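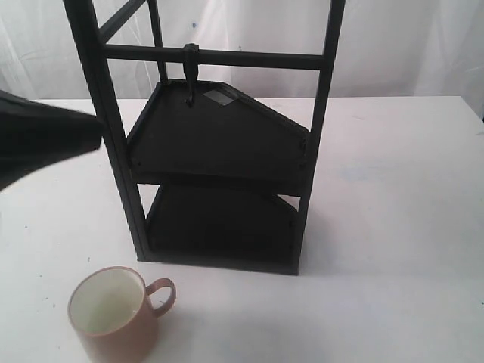
2 min read

So I've finally bought a proper stand for all the bits that live on my table, and I'm far more excited about it than a grown woman should be!

Some background. Since we moved to Mernau I've been working (and eating, and wrapping presents, and doing my nails) at the same white table, and by September it had got silly. Keys in the fruit bowl. Earphones under the post. I once found a stamp stuck to the butter dish. I kept saying I'd get a drawer unit, but there's no room underneath because of the radiator pipe, so the only way to go was up.

I looked at a lovely one in the Fusholm shop in town, all curved wire and cork, but it was wide and low and would have eaten half the table. The one I came home with is black metal, square tubing, tall and narrow, with trays and a hook that goes over the crossbar. Plain as anything. I did worry the black would look a bit harsh on all that white but I love it, it makes the table look like I meant it.

The trays have a raised lip, and I can't tell you how happy that makes me. My old letter rack was flat and every time I shut the front door something rolled off it. The upper tray is a funny shape too, with one side running off at a slant so it's a bit like a child's drawing of a house. I thought that would annoy me. It doesn't, the pointy bit is just right for a pot of hand cream.

Now, what goes where. I've been round and round on this. My current plan is post and the notebook on the lower tray, and then keys, hand cream and lip balm above. The hook is for my earphones, although my sister-in-law thinks it should be the keys, and she may be right as I've already walked out without them 3 times this month. I tried a mug on it and went straight off that idea.

The rule I've given myself is that if it doesn't fit on the stand it doesn't live on the table. The stapler has gone to the hall cupboard and so has the Plestesico tin with all the foreign coins in it. The lamp is allowed to stay. So is the plant, when I buy one.

Next job is the drawer in the kitchen with the takeaway menus (I found one from Chiu with 77 dishes on it and we've only ever ordered the dumplings). I'll report back once I've been through it, if I don't get distracted and order dinner first.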